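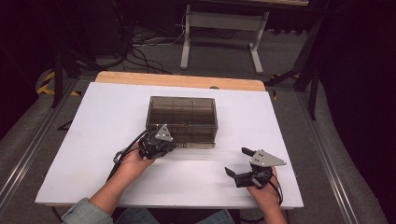
Figure 1. The smoky-brown case on a white work surface.

Section 2: Setting Up Your Hivitz 759 Drawer Organizer

Welcome to the fun part! Set aside 15 minutes, clear a patch of table, and bring over the small stuff you want to sort. Hair ties, earrings, paper clips, thread, lip balm – the 759 takes all of it, and you'll still be able to see most of it through the tinted walls.

2.1 Before you start

Pick a flat, level surface. A pale tabletop is a real help for the first setup, as the smoky plastic stands out well against it and small pieces are easy to spot if they roll away. You'll want enough open space in front of the case to pull a drawer most of the way out.

Have these ready:
A soft, lint-free cloth
A bowl of lukewarm water with one drop of dish soap
The items you plan to store

CAUTION: Do not use glass cleaner, rubbing alcohol, or acetone on any part of the organizer. They can cloud the plastic and leave fine cracks near the seams.

2.2 Cleaning the case and drawers

1. Peel off any protective film. Start at a corner and pull slowly, keeping the film low and close to the surface. Stubborn corners lift easily with a fingernail.

2. Slide both drawers out and set them to one side.

3. Wipe the case inside and out with the damp cloth, then go over it with a dry one. Use light, straight strokes. Circles tend to show on tinted plastic, especially under a desk lamp.

4. Wash the drawers the same way. Work a folded edge of the cloth down into the corners of each compartment.

5. Let everything air-dry before putting the drawers back.

Note: Static can make a freshly dried drawer attract dust like crazy. Going over it once with a barely damp cloth calms it right down.

2.3 Fitting and testing the drawers

1. Hold the drawer level, line it up with its slot, and push gently until it sits inside the case. The shallower drawer goes on top and the taller one below.

2. Slide the drawer out partway and back in again. Try this a few times. New drawers can feel a little snug, and they loosen up nicely with use.

3. Pull straight toward you. If a drawer binds, push it back in, level it, and start over.
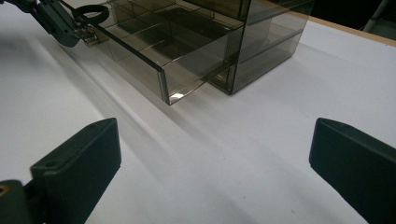
Figure 2. Drawer partway out, with its black ring pull and the dividers showing through the tinted sides.

4. Check the pull. It should feel secure when you tug it lightly with one finger. If it wobbles, see Section 5 before loading the drawer.

CAUTION: Steady the case with your free hand when opening a full drawer. A heavy drawer pulled out too far can tip the whole organizer forward.

2.4 Choosing what goes where

Now for the best bit! Everybody sorts differently, and there's no wrong way to do it, but our tester Patricio Cordero has rearranged his so many times that we asked for his method.

1. Spread your things out on the table in front of the organizer and group them by how often you reach for them.

2. Put flat, everyday items in the shallow upper drawer.

3. Save the taller lower drawer for anything chunky or springy – thick bands, spools, rolled ribbon. Squashing these into the upper drawer is the most common cause of jams.

4. Leave one compartment empty for a week. Something always turns up to fill it.

5. Start with a single piece. Set it down in front, open the drawer you have in mind, and see whether the piece lies below the rim with room to spare. Soft black rings and bands look very much alike from above, so sort them by thickness before they go in.

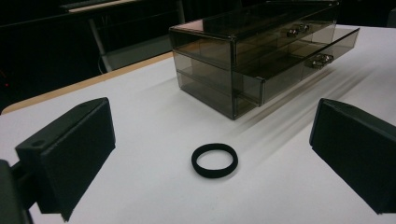
2.5 Everyday care

Dust the top and sides weekly with a dry cloth. Every month or so, empty the drawers and repeat the steps in 2.2.

Keep the organizer away from radiators and sunny windowsills. Prolonged heat can warp the drawer fronts, and a warped front will not close flush.

For light scratches, use a plastic polish marked safe for acrylic and test it on the back of the case first.

Replacement drawers and pulls are available from our Halham parts desk. Ask for Ruairí Nic Aodha and mention model 759.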